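Chapter 4
Sorting Things Out: How We Put the World into Groups

I grew up over a hardware shop in Lumbao, and my first paid job was tipping mixed screws out of a bucket and putting them into the right drawers. There were 82 drawers. I was eleven, slow, and completely happy! I mention it because I've been thinking about those drawers ever since, and this chapter is really where they end up.

Sorting feels like something you do with your hands, but most of the work goes on before you touch anything. You have to pick a rule. Do the brass screws go together, or the long ones? My uncle, Ronaldo Barredo, sorted by length. His business partner, Erlinda Panganiban, sorted by what customers asked for (so hinges lived next to door paint), and they argued about it every March at stocktaking. I still think she had the better case, and I'll try to win you over in section 4.3.

We'll start with sorting by one rule, then move on to two rules at once, where things get messy in a way I rather enjoy. After that come groups inside groups, the kind you meet in libraries and in biology. Have a pencil handy for the activity on the next page. You'll need up to 30 small objects from a drawer at home and two containers. 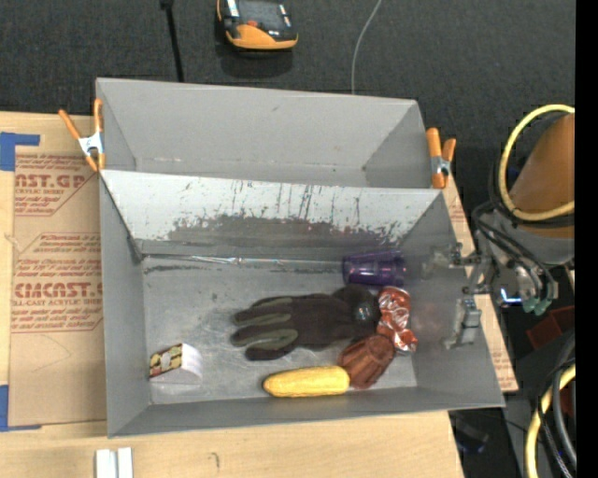
Figure 4.1 Two open bins, with all the loose items in the nearer one.

Before you read on, write down the first rule that comes to mind for your own objects. Keep the paper, as we'll come back to it in section 4.2.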